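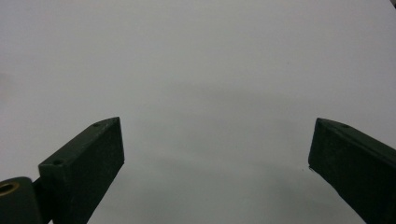

Jullerora 47 Travel Pack Review

I bought the Jullerora 47 in March for a trip along the coast, starting in Paterson and ending at the state park campground at Tramness. The odometer showed 778 miles when I got home. The pack went in and out of the car at every stop, came along on day hikes, and spent one night on the floor of a bus station. That was enough use to form an opinion.

The number in the name is the volume in liters. It opens flat like a suitcase, with a zipper running around three sides. I prefer this to a top loader for road trips. You can get at a clean shirt without emptying everything onto a motel bed. There are two mesh pockets inside the lid, and the bigger one held a rain jacket and a pair of gloves.

The straps are the best part. They are wide, and the padding did not flatten out. I carried a full load up the Grondutby trail, which tops out at 2,196 feet, and my shoulders were fine the next morning. The hip belt is less good. It is thin, and the buckle sits a little too high on me even with the straps let all the way out. If you have a long back, try it on first.

It rained hard for most of two days. The main compartment stayed dry. The front pocket did not, and a paper map I had in there was ruined. There is no rain cover in the box. I think there should be at this price.

The side pockets are tight. A slim water bottle fits, a wide one does not when the pack is full. The zipper pulls are small and hard to work with cold hands, so I tied loops of cord onto mine.

For flying, check your airline's size limits. Fully packed, mine measured 24 inches tall, and I would expect to check it. Half full, with the side straps pulled in, it gets a lot smaller.

Would I buy it again? Yes, for car trips with some walking mixed in. For several nights on the trail I would want a better hip belt and a real water pocket.

Good: wide opening, comfortable straps, dry main compartment
Not so good: thin hip belt, leaky front pocket, no rain cover

Posted 2020-04-11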